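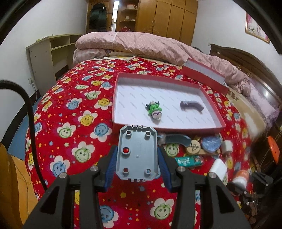

Gray plastic cover, inside face, with the five posts

Sorting small odds and ends before a move — keep, toss or box?

Posted by Tarmo Pētersons in Moving and Storage

We are moving from a house in Sunari to a two-bedroom apartment in January. The furniture is settled and the kitchen is mostly done. What I am stuck on is the small stuff. Over 11 years we filled drawers in every room with plastic covers, loose screws, chargers, half-used office supplies, keys and spare feet for furniture we may not own anymore.

I have been dumping one drawer at a time on the bed in the small room and going through it there. It takes me a whole evening per drawer and I end up keeping nearly everything. The moving company (Gukberg) charges by volume and the quote was 700 with a limit of 56 boxes. I don't want to pay to move junk, but I also don't want to throw out the back of something and find out in March that I needed it.

Is there a system for this that works? Also, what do you do with parts you can't identify? My wife says throw them all out. I would like a second opinion.

Wichai Yimyam
Top contributor, Moving and Storage

I have moved four times and your wife is mostly right, but there is a middle way.

Start with the things the parts belong to. Walk through the house and look for anything with a missing cover, missing foot or missing knob. Write those down on one sheet of paper. Then go to the drawers and look only for what is on the list. It goes a lot faster than picking up each part and trying to remember where it came from.

For covers and shells, look at the inside. A shallow cover with hollow posts near the corners usually takes screws from the other half, so measure the distance between posts and see if anything in the house matches. If nothing does, it goes in the "unknown" box. One shoebox for the whole house, and when it is full something has to come out before something goes in. Write the month on the lid. If you haven't opened it six months after the move, get rid of it.

Chargers: plug in, test, tape a label on the cord with the name of the device. No device, no charger. Check if your town takes them with electronics, don't put them in the regular trash.

Keys: try every door, padlock and cabinet before you hand the house over. Leave the ones that fit with the house. 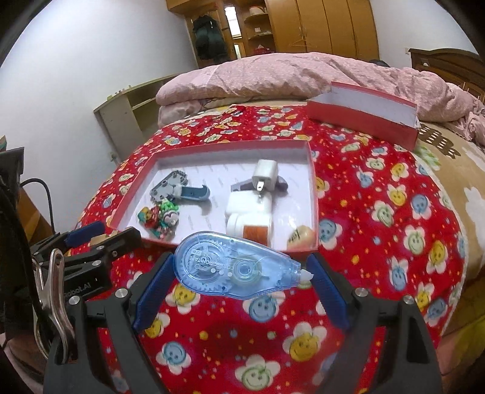 Office supplies are the easiest drawer and I would do that one first. Try every pen on scrap paper and keep one cup of them for the whole family. Glue sticks that have shrunk away from the tube can go. Correction tape is worth a look before you decide. With a see-through case like the light blue one, you can look in at the spools and then run a short line on paper to see if it still lays down clean. Staples only if they fit the stapler you own. All of this should fit in one pencil case and one small box.

Set a timer for 72 minutes per drawer if you have trouble stopping. It is long enough for the worst drawer in my house, and when it rings the rest gets boxed or tossed.

darkuvik88

just throw it out. we moved with three boxes of cables and stuff and they are still in the garage with the tape on

Tarmo Pētersons

Thanks both. I made the list tonight and there are only nine things in the house missing a part, less than I expected. Found two of the furniture feet already. Wichai, does the shoebox rule include screws, or do you keep those separately?

Wichai Yimyam

Separately. One jam jar, lid on. Screws from furniture you are taking apart for the move should go in a bag taped to that piece, don't let them anywhere near the jar.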